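3.2 Cloth Handling Task

The second task in the course project was cloth handling. Students worked in teams of 2 and had to get the arm to take hold of a piece of fabric on the work surface, lift it, and set it down in a marked area. The team of Theresia Grabner and Marcelino Coutinho chose to build their own motion routine in Kondisix, the teaching software used in the course. The other teams started from the sample routine supplied by the instructor, Yufang Zheng, and changed its settings.

Cloth was picked for this task after the block-stacking exercise in Section 3.1. Blocks keep their shape, so a team could measure one grasp point and use it again for every attempt. A piece of fabric lands a little differently each time it is put down. The teams therefore had to choose a grasp point from the wrist camera view at the start of each attempt. Most of them began by aiming for the middle of the fabric and later moved toward a corner or a raised fold.

A contrasting cloth was spread under the target piece to make its outline easier to find in the camera view. Figure 4 gives the wrist view with the gripper down on the fabric. 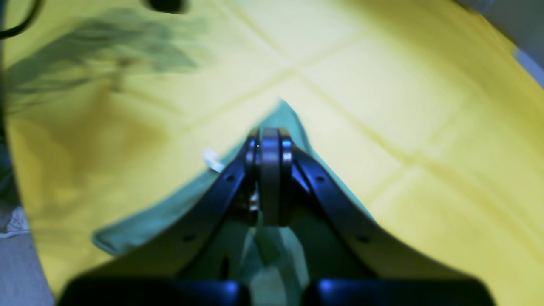 Figure 4. Wrist camera view during the cloth task. The gripper is pressed onto a mint-green fabric lying on a yellow cloth.

The color difference helped with finding the edge of the target, but shading on the lower cloth caused trouble for the simple threshold method that the teams used first. As Figure 4 shows, the yellow is much paler in the brightly lit center than toward the edges, and there is a large soft shadow at the upper left. Creases add further lines. Two teams dealt with this by sampling the background color at several places, and one switched to a hue-only threshold.

Contact height was the other setting that took up lab time. If the fingers stopped too high, they closed above the fabric. If they went too low, they pressed into both layers and could pick up the lower cloth along with the target. Each team kept a log of the height used, the grasp point, and the result, and handed it in with the code. An attempt was marked as a success only if the target was lifted alone and stayed in the gripper for 10 seconds.

Each team was given 60 attempts, spread over the lab sessions in May. Attempts stopped by a software fault were repeated and left out of the log. The written reports were graded separately from the success rate, so that a team with a low rate could still earn full credit for a clear account of its failed grasps. The results are given in Section 4.2.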